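Bench notebook, Giswood packing room
Friday, 7:40 a.m.

Third week with the two-arm cell on the sample line. Kunduvent wants a number for how many people the line needs by the end of the quarter. I don't have one and said so on the call.

Where we are: 3,826 cycles logged since the restart. Stops needing a person are down to 4 per shift. Most are still at the handover between left and right arm, and clearing one takes longer than it should because the reset screen is on the far side of the guard. Asked Calloway for a second panel. No date yet.

People side. Ezekiel used to do hand packing all day and now does setup, clearing and the log. His wrist is better. He also says the day drags, and that he's on his feet waiting where he used to be sitting and busy. Esperanza moved to incoming checks and wants to stay there. Pay grade for the setup job is not settled. It needs to be before we train anyone else on it.

Training as it stands is up to 6 hours, mostly on restart steps. Too much of it is reading. Cut the first section and put people at the cell sooner.

Bench trial this morning: small clear bottle with a black screw cap, dark liquid in the lower half, three plastic cups along the back of the table. Both arms on. 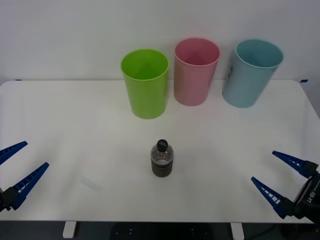 Jozefína read the draft of this page and wrote in the margin that we keep counting stops and never count the walking. On nights one person covers the cell and the labeler, and every stop at one means leaving the other. She wants both on the same log sheet.

Fair. Added a column for it. Nights start using the new sheet Monday.

To do: panel quote, grade question to Thaddeus, move the stool back by the guard.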